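Search this encyclopedia
Search
Advanced search

Toy block

Toy blocks, also called building blocks or simply bricks, are solid shapes used by children for stacking, sorting and building. They are among the oldest kinds of toy still in common use. Most sets are made of wood, though blocks are also sold in plastic, cork, rubber, card and stuffed cloth.

Shapes and sizes

The basic piece in most sets is a cube or an oblong. Larger sets add half-lengths, double lengths, triangles, cylinders, arches and flat boards. In a unit system every piece is a multiple or a simple fraction of one standard block, so that two short pieces laid end to end match one long piece. This lets a child build a level wall without being told how.

Small home sets often hold 40 pieces. The nursery set sold by Walside for group use has 126, and its largest school set has 231, packed by shape in open trays.

Materials and making

Beech, maple, birch and pine are the usual woods. Hardwoods keep their corners longer but weigh more, and a large maple block can hurt if it falls on a foot. Pine is cheap and light but dents easily. The timber is dried, planed to size, cut across, and sanded on every side. Edges are rounded slightly to stop splinters. Some makers leave the wood bare, while others use oil, wax or a water-based paint.

Accurate cutting matters more than finish. A small error in height is hard to notice in one block but makes a tall tower lean. The Radwood workshop, which made blocks for infant schools, threw out any piece that rocked when placed on a flat plate. The rejects were sold by weight as kindling.

Use in teaching

Blocks have been used in nurseries and infant schools since the nineteenth century. Teachers use them for counting, comparing lengths, and talking about words such as "under", "beside" and "between". Children under two mostly carry blocks about, knock them together or drop them into boxes. Rows and low stacks come next, followed by bridges, in which two uprights hold up a third piece. Enclosures and named buildings tend to appear later, although the order varies from child to child.

The teacher Wian Du Plessis wrote a short guide to block play for the Maluleke nursery schools. It advised 7 children at most in the block corner at one time, and asked staff to leave finished buildings standing until the end of the day where there was room. A later edition, revised with Shinji Tamura, added a chapter on outdoor blocks.

Choice of surface

Blocks stand best on something hard and level. Thick carpet makes tall building difficult, and many schools use a thin, firm mat to cut down noise. At home a kitchen or dining table is often used, with or without a cloth.

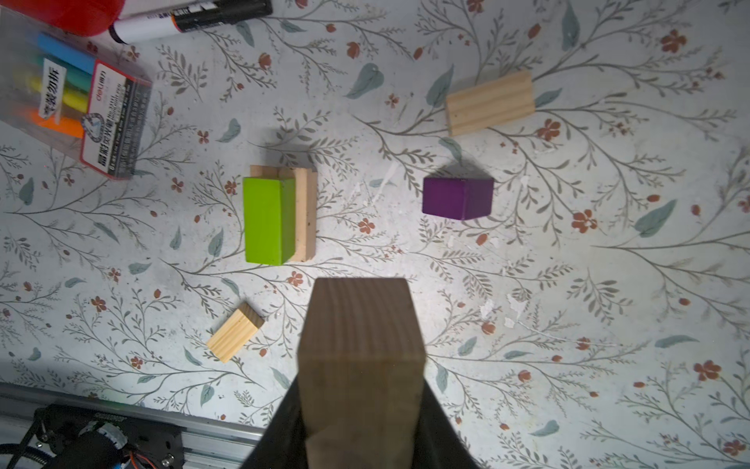
Maluleke, February

Long blocks may be laid flat or stood on end. Standing them on end gives height quickly, but the narrow base makes the piece easier to tip. Builders who want a tall, steady tower usually lay the lower pieces flat and keep the upright ones for the top.

Care and storage

Bare wooden blocks are wiped with a damp cloth and left to dry in the open air. Soaking can raise the grain and cause splitting. Rough patches can be rubbed down with fine sandpaper. Shelves marked with the outline of each shape are common in schools, while homes tend to use a box or bag. Teltico sells a wheeled crate with a flat lid that can also be built on.

See also: Construction toy; Jigsaw puzzle; Dolls' house; Spinning top

Last updated: February

This site uses cookies to remember your settings. Accept all / Manage choices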